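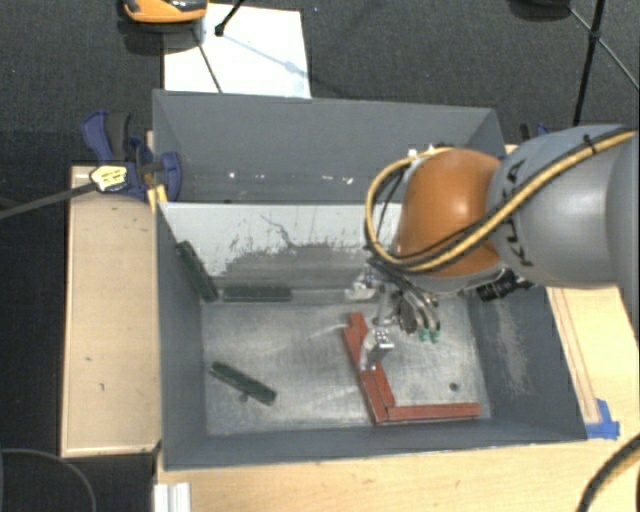

Sorting the block bin – quick tips

Everything out first. Yes, all of it. Tip it onto an old sheet, then lift the four corners and carry it off in one go.

Wipe the bin while it's empty. Warm water, drop of washing-up liquid, old sock. Do the corners with a toothbrush. Painted metal hates scourers so don't. Dry it properly or you'll get rust where the paint's chipped.

Got a divider? Use it. Small bits one side, big blocks the other. Sort by colour only if you've 20 minutes and the patience – reds together, greens together, looks lovely til teatime.

Metal floors are noisy. Cut a bit of felt or an old bath mat to fit. I tried the Vidine drawer liner, too thin, slid about. Carpet offcut was better and free.

Grubby blocks: damp cloth, then air dry on a rack. Never soak painted ones, they go tacky. Sticker residue comes off with a dab of cooking oil, leave 2 minutes, wipe.

Bin on a wooden top? Felt pads underneath or it'll scrach. Lift, don't drag.

Odd ones that fit nothing go in a jam jar by the door. Still there in November – charity bag.

Next up: the Plurker tub and its lid that won't shut.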